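Friday club, last one before the break

Carola Kohlhase is late to her own interview and carrying two bags of cable. "Sorry, sorry – the kids wanted to know if we're on in January. We are." She drops the bags, sits down, gets up again to shut the door.

She has run the robotics club at Wodero for three years now. Started it with Jörg Tiedemann, who does the mechanical side and was supposed to join us but had a train to catch. The club has 17 members this winter, most of them still in school, a few at the tech college. Meets twice a week. No fees, snacks are bring your own.

The project this term is called Lirna. The idea is simple enough to explain in one breath and has taken them since the summer. You hold a gripper in your hand, do a small task with it, record it, do it again. Later the recordings go into training a robot arm to do the same task. "So the students are the teachers," Kohlhase says. "Some of them find that very funny. They are not patient teachers."

Why not just program the arm? She's heard this one before. "You can, for one task, with the thing always in the same spot. Move it a little and you start over. We did that the first year with the Böttcher kit and I think we lost half the group from boredom."

Jannik Haberkorn, 19, is the oldest in the club and has done more recordings than anyone else. He answers questions while hunting for a charger. What's hard about it? "Going slow. You think you're slow and then you watch it back and you're not slow at all." And your wrist, he adds. After an hour the wrist knows about it. They now swap after every 10 takes, which was Birgit Fuchs's rule and an unpopular one for the first week or so.

Fuchs teaches math and came in as a parent. She keeps the log. Every take gets a line, good or bad, and a word on what went wrong. "They wanted to delete the bad ones. I said no, write down why its bad, then we decide." Bad ones are mostly drops. Or somebody started talking to the person holding the gripper.

There was a real low point in the fall, when 7 sessions had been saved with the wrong settings and had to be done over. Haberkorn doesn't want to talk about whose fault that was. Kohlhase does, cheerfully – it was hers.

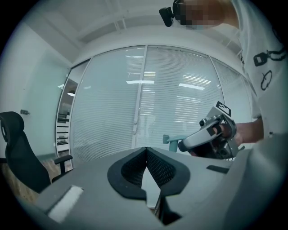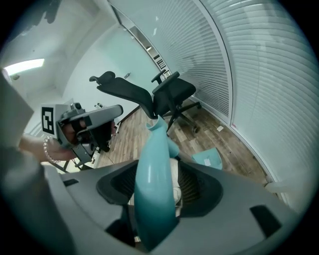
Grippers in hand at the club.

The next date that matters is the regional meet at Balus, at the end of January. Each team gets a table and a short slot to show what their robot has learned. Kohlhase is not promising anything. "If the arm picks up one thing and puts it down where it should, I'll buy cake. If it doesn't, I'll probably buy cake too, don't print that."

Anneliese Wendt, who organizes the meet, told me by phone that sign-up is still open and that beginners' teams get the morning slots. Spectators welcome, the parking is bad, take the bus.

And after Balus? Haberkorn wants to try folding cloth. Fuchs wants somebody else to take over teh log. Kohlhase looks at the bags of cable and says she'd like a cupboard with a lock.

New members can come by any club evening once school starts again. No experience needed, long hair tied back.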